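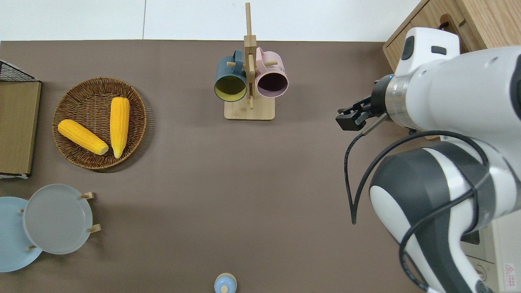 Fig. 5. Mug tree in use on a table, one mug to each side. Plate stand at lower left.

Section 5: Setting up the Vercombe mug tree and plate stand

The carton says "ready in moments". Allow longer, and read step 3 before you hang anything you are fond of.

1. Choose the spot. Both pieces need a flat, level surface. The Bevport leaflet suggests a windowsill, but most windowsills are too narrow for the square base and we would ignore it.

2. Stand the mug tree on its base and press down lightly on top of the post. If it rocks, turn the base a quarter and try again. If it still rocks, check the table before blaming the tree.

3. Hang the first mug by its handle, then put the second on the opposite side. Two heavy mugs on the same side will pull the post over sooner or later.

CAUTION: The tree is sold as holding up to 3000 g. We would not go near that figure. Keep to 700 g a side, and weigh your mugs if they are the thick stoneware sort.

4. Place the plate stand where you can reach it without leaning across the mugs. Plates go in upright, between the pegs, and may overlap a little when seen from the front.

5. Load the plates one at a time, largest at the back. Let each one settle before you let go.

Note: The pegs are spaced for plates up to 13 mm thick at the rim. Quansah pasta bowls are advertised as fitting. Ours went in at a slant and came out with a scrape.

6. Put anything that rolls in a basket. A round wicker one will do for corn cobs, onions and the like, and you need not buy the matching Madard basket to finish the set.

Care

Wipe wooden parts with a damp cloth and dry them straight away. Do not soak them. The "self-protecting finish" mentioned on the carton still takes a ring from a wet mug. Oil is optional; we saw little difference after a year.

If a peg works loose, see Section 8.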